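Thaís Vieira has been teaching hairbrushes since May, and she will tell you, with a good deal of affection, that she used to think of them as simple things. She works at Rumora, a small company that shows machines how to tidy up, and most of her day goes by with a gripper in her hand, doing the job herself so that a robot can learn it from the recording.
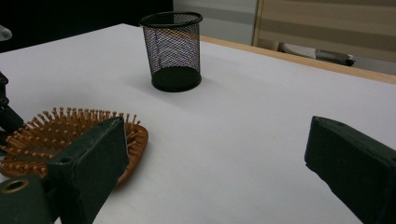 **PLALIA, October 23, 2019** — The morning's job is a brush and a mesh cup on a white table, and the idea is that one ends up in the other. Thaís squeezes, lifts, turns her wrist a little and starts over. She did 467 of these last week (she keeps the tally on the back of an envelope) and would like to reach 500 before the weekend, though she says the last few always come out sloppy and she throws them away.

Marlene Peixoto, who hired her, came over from Okell, where arms were steered with a joystick from the next room. "You lost the feel of it," she says. "With the tool in your own hand you slow down just where a person slows down, and I want the robot to get that too!"

A paddle brush is a funny thing to hold, with its rounded back on one side and all those wooden pins on the other, and Thaís likes to take it across both at once and stand it up straight. 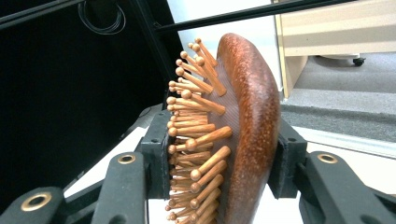

## What the robot makes of it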